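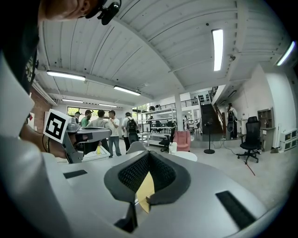

How far from the wall should the Flesard dehumidifier stand?
Leave a clear space of at least 27 cm behind the rear grille and 61 cm in front of the air outlet. The sides may stand closer, provided the tank drawer can be withdrawn fully.

Section 4: Placement and first use

4.1 Before you begin

Allow the unit to stand upright for two hours after delivery before connecting it to the mains. If it has been transported on its side, extend this period to overnight.

CAUTION: Do not connect the unit through an extension lead, power board or timer. Damage arising from such a connection is not covered by the Zemus warranty.

The Flesard is intended for enclosed domestic rooms, including laundries, basements, studies and storerooms. It must not be installed in a shower recess, on a verandah or in any space exposed to rain. In a bathroom, the placement rules of your local electrical authority take precedence over this manual.

4.2 Positioning the unit

1. Select a level, firm floor. On deep carpet, place the unit on a rigid board larger than its base.
2. Close external doors and windows. Internal doors may remain open if the adjoining room is also to be dried.
3. Move the unit into place using the side handles. Do not lift it by the tank drawer or the louvre.
4. Press down the two front castor locks.
5. Confirm that curtains, bedding and hanging clothes cannot be drawn against the rear grille.

Note: When drying laundry indoors, direct the louvre towards the lower half of the airer. Garments must not drip onto the control panel.

4.3 Fitting the tank

1. Withdraw the tank drawer and remove the transit tape from the float.
2. Check that the float moves freely. A float that is jammed or missing will prevent the compressor from starting.
3. Return the drawer until it clicks. The tank lamp will go out.

If the lamp stays lit, withdraw the drawer and reseat it. Do not force it.

4.4 Continuous drainage (optional)

The Ravn hose kit, sold separately, allows water to run directly to a floor waste or laundry tub.

1. Switch off the unit and remove the plug from the wall.
2. Unscrew the cap from the drain spigot at the rear. Keep the cap; it is required if you return to tank operation.
3. Push the hose fully onto the spigot and tighten the collar by hand.
4. Run the hose downhill along its entire length, without loops or kinks.
5. Restore power and inspect the joint for leaks after the first hour of operation.

CAUTION: The Flesard has no internal pump. Water will not drain to a point higher than the spigot.

4.5 Setting the humidity

Press MODE until the humidity figure flashes, then use the arrow keys to select a target. The factory setting of 50 per cent suits most living areas. Where the displayed reading is above 70 per cent at first use, select CONTINUOUS for the first day and return to the factory setting afterwards.

The compressor will pause when the target has been reached. The fan continues to run for several minutes; this is normal. After any interruption to power, the compressor will observe a short delay before restarting.

In cool weather, frost may form on the coil. The unit will defrost automatically and the defrost lamp will show. Leave the power connected during this period.

4.6 The Erkel filter

The filter supplied is an Erkel washable type. Clean it every fortnight in regular use.

1. Switch off the unit and slide the filter upwards from the rear grille.
2. Vacuum loose dust, then rinse the filter in lukewarm water. Do not use bleach or a dishwasher.
3. Dry it in the shade and refit it with the tab facing outwards.

Never operate the unit without its filter. Replacement filters may be ordered by quoting the model code on the rating plate.

Enquiries concerning this section should be addressed in writing to Asger Snorradóttir, Product Documentation, Zemus. Section 4 was last revised in March and replaces the loose leaflet packed with earlier units.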